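July 2019, Zelelside, back room

Target for this block was 200 usable examples of the sheet task. We have more than 19 and fewer than I promised Pettigrew, and I'd like to leave it at that.

Notes while I still remember them:

- Sheet is the big white one from the Tresadier order. The small one teaches nothing except how to drop a small sheet.
- Two cameras agreed on the time today. Last week they were 2 seconds apart, so half of that batch shows the hands reacting to things that hadn't happened yet. Impressive, but not what we're selling. Binned.
- Head camera logs fine. Wrist force readings still drift after 20 minutes or so. Restarting fixes it. Restarting fixes everything, and I have stopped asking why.
- Labels: "hold," "lift," "lower," "wait." I had a fifth one, "adjust," and used it for everything I didn't understand. It's gone now and my labels got worse but more truthful.

The Vanach loader rejected the first upload because the folder name had a space in it. Changed the name. It then rejected the upload because the folder name had changed. Left it alone over lunch and it took both copies, so somebody (me) has to delete one before training picks them up as separate runs.

Bigger worry is what the policy will learn from the head view. White cloth fills so much of it that the model could get a decent score by predicting "more cloth" and going home. 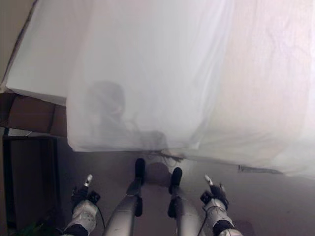 So I want at least a third of the next batch shot against different sheets, patterned if we can get them, and with the start position moved between takes. Also keep the takes where a person's outline comes through the fabric. I was going to filter those out, then remembered that real bedrooms have people in them.

Failed takes: keep, tag as failed, don't trim. Last November we trimmed them all and the arms learned to be very confident right up to the floor.

To do
- [ ] delete the duplicate upload
- [ ] second pass on "wait" vs. "hold"
- [ ] buy sheets, ugly ones
- [ ] new folder names, no spaces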